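3. Materials: how the bottle speaks to the person who pours

3.1 Instructions on the label

The household part of our study is concerned with large detergent bottles and with the way people learn to hold them. In the Esesero homes we found that a measuring cap is often ignored, and the amount is decided by the hand. For this reason we looked first at the printed label, and asked which parts of it speak about washing and which parts speak about the bottle itself. The label in Figure 1 is from an orange bottle sold with text in Chinese, and it mixes the two kinds. One line, 只需半盖, tells the user that only half a cap is needed. The white characters on a dark blue banner, 右手抓握侧面, ask that the side be gripped with the right hand, and the line 不易漏，更省力 promises less leaking and less effort.
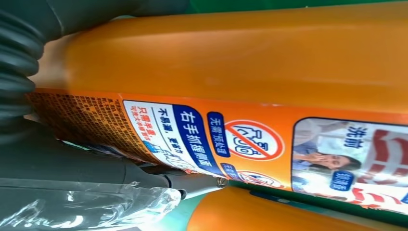
Advice on grip was rare in our collection. Of the 9 bottles that were studied in full, only 2 carried any sentence on how to hold them. Most producers prefer to speak about stains, and they do so by negation: a small tag says that a step is not necessary (for example 无需预处理, no pre-treatment), and a red circle with a slash repeats the same message for those who do not read. Lysenko and Frimpong coded all such signs separately, and they agreed in nearly every case. The disagreements came from the pictures of people before washing, marked 洗前, which one coder took as instruction and the other as advertising. We kept them as advertising.

We also noted the direction of the print. When a heavy bottle is stored on its side, as was common in the narrow cupboards of Hosteton, the user must turn the head or the bottle in order to read. Several participants told us that they had read the label once – in the shop – and never again.

3.2 Shape and surface of the body

The form of the plastic gives a second kind of instruction, and this one needs no reading. The orange body in Figure 2 is glossy and swells and narrows along its length. Past a raised seam there is a ribbed grip section, where short parallel ridges are molded into the plastic, and the surface there is more matte. We treat such ridges as a grip cue of type B in the scheme of Mocanu.

Figure 1. Label with dosage and grip advice.
Figure 2. Grip section with molded ridges.
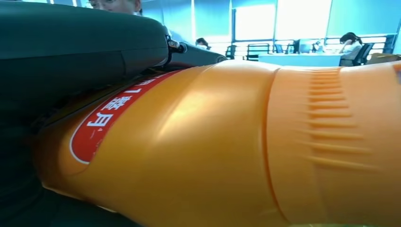 3.3 Procedure in the homes

Each home was visited two times, with about eight weeks between the visits. Participants prepared one normal wash with their own detergent and were not told that the grip was of interest.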